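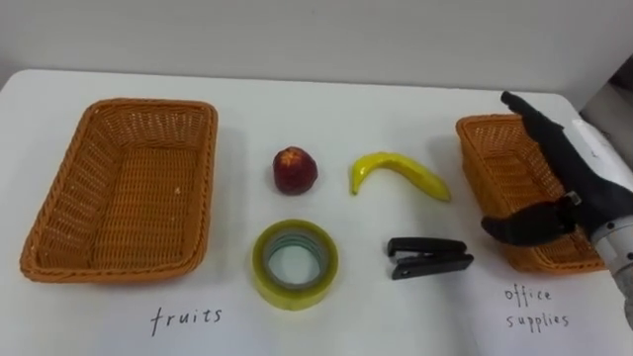 Do I have to wash fruit before I store it?
Leave it unwashed until you plan to eat it. Water left on the skin makes most fruit spoil sooner.

Step 1. Sort by how fast it ripens
Bananas, pears and avocados go soft first. Put these where you will see them every day. Apples and oranges can wait, so they can go in the fridge drawer.

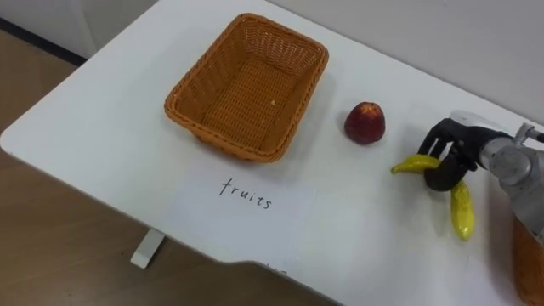

Step 2. Keep bananas apart
Bananas give off a gas that ripens other fruit. Set them at least 2 feet from the apples, or use it to your advantage – a hard pear in a paper bag with a banana will soften faster.

Step 3. Check the bottom layer
Lift everything out twice a week. Throw away anything with mold and wipe the basket with a damp cloth. Let it dry before you refill it. From May on, when the kitchen warms up, I do this every other day.
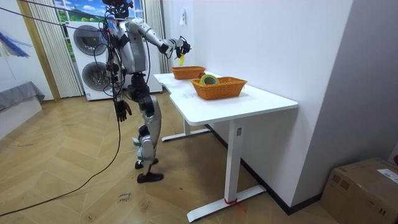
A yellow item held over the rear basket.

Step 4. Freeze what you can't finish
Peel and slice ripe bananas, then freeze them flat on a tray. Bag them once they are hard.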